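Skinelholm Furniture opens second showroom in Starkstead

MEDIA RELEASE
February

Skinelholm Furniture will open its second showroom at 99 Desjardins Street, Starkstead, this month. The new store takes over the ground floor of the old Skullstead wool store, a brick building that had been used for storage for most of the past decade.

The showroom will carry the full Skinelholm range of dining tables, desks, benches and bookshelves, along with a small section of seconds and floor stock at reduced prices. Customers will also be able to order tables cut to length, with a choice of three oil finishes. Delivery is free within 14 kilometres of the store.

Owner Murdo Rutherford said the business had outgrown its first shop, where larger pieces had to be kept out the back and brought forward on request.

"People want to walk around a table before they buy it," Mr Rutherford said. "They want to pull up a chair and see if their knees fit. We couldn't offer that for anything longer than a four-seater, and we lost sales over it."

The fit-out has kept the original brickwork and the loading doors on the laneway side. A new ramp has been built at the street entrance, and there are 14 customer parking spaces behind the building.

Skinelholm will hire six staff for the Starkstead store, including two apprentices who will split their time between the showroom and the workshop. Applications for the apprenticeships close at the end of the month.

The first 500 customers through the door will receive a tin of the company's table oil. Repairs and re-oiling can be booked at either store — pieces bought second-hand are welcome, provided they carry the Skinelholm stamp on the underside.

Opening hours are 9 am to 5 pm, with late trading until 7 pm in the first week.

Large tables in light wood are part of the range.

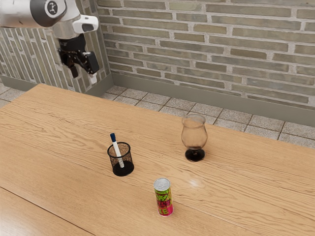 Media enquiries

Murdo Rutherford, Skinelholm Furniture, 99 Desjardins Street, Starkstead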